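**Wallonham Water Cuts Over to New Billing Meters in January** 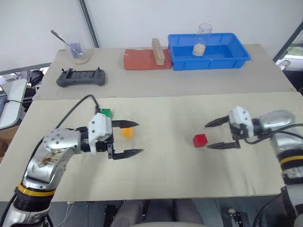
WALLONHAM, January – Wallonham Water will complete the replacement of 3966 residential meters in the Lau district this month. The old units are read by hand every quarter. The new units report once a day by radio and carry the Sekus register, which records flow in steps of one gallon.

Work is carried out street by street between 8:00 a.m. and 4:30 p.m. Supply is shut off at the curb valve during each replacement. Customers should run a cold tap for two minutes after supply returns, starting with the tap nearest the meter.

"The rate does not change," said Zahira Yusof, metering manager. "The billing period does. Customers move from quarterly to monthly statements, and the first one will cover a part month."

The final reading from the old meter is entered on the work order and printed on the next statement. Disputed readings must be reported within one billing period. Removed meters are kept in storage until that period closes.

Accounts using more than 3000 gallons in a month will receive a usage notice by mail. A leak alert is sent when flow does not drop to zero at any point in 24 hours. Alerts go to the phone number on the account.

Properties with service lines over one inch are not included in this phase.

Media contact: Yusri Pasaribu, Wallonham Water, Customer Accounts Office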